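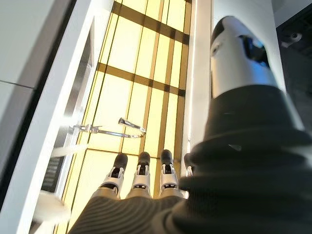 Surachet Luangrath objects to the word "demonstration" altogether, arguing that most of what gets recorded is a person hunting for the right grip, and that the hunting ought to stay in the data. The objection is quoted often in the field and has not changed the name.

Demonstration gathering (also demo collection, teleop collection)
Posted in May by the Kistlow reference desk

Demonstration gathering is the recording of example movements from which a learning system works out how to do a task. Used mostly for robot arms and hands. Each example pairs what the sensors took in with what the machine was told to do at that moment. One recording, start to finish, is an episode.

Methods. Three in common use. Teleoperation: a person drives the robot from a distance, with a glove, a handheld controller or a smaller copy of the arm. Hand guiding: the person pushes the arm itself through the motion, which works poorly for hands with many joints. Direct wear: no robot at all, the person wears the sensors and the motion is mapped over later. Mapping is the weak part. Human thumbs sit differently from robot thumbs.

Cameras. Usually one fixed view and one small camera at the wrist or gripper. The wrist view keeps the fingertips close and large, and the thumb can hide a good part of the target. Bright backlit surfaces, glass and polished hooks are hard on it: glare, reflections, depth readings that jump. Some groups leave such objects out. The Brurard notes advise keeping them in, since homes and shops are full of them.

Episode length and number. Varies widely. The Nelton hook set, a small one, has 702 episodes over 14 tasks, most of them reaching and hanging. Operators worked 54 minute blocks with a 10 minute rest. Longer blocks gave sloppier closes, and the late episodes had to be relabled.

Failures. Disputed. Early sets threw out every missed grasp. Later ones keep misses that end in a recovery, marked as such, and drop only the ones where the hand stalls or the operator gives up. A set with no misses in it tends to produce a system that freezes the first time it is a little off.

Variation. Objects moved between episodes, lighting changed, start position of the hand changed. Often skipped when time is short. A set gathered all on one Tuesday afternoon, same window light throughout, may not hold up the next morning. Operators vary too; two people will approach the same hook from oposite sides, and a simple learner averages the two and goes up the middle.

Labels. A short line of plain text per episode, typed at the time or after. Typed after is less reliable. Priedītis format adds a start and end mark for each contact; older files don't have these and need converting.

See also: section on wear suits, not yet written.

Related entries
Teleoperation glove
Wrist camera
Episode (robotics)
Recovery behavior
Grasp labeling
Hand-eye calibration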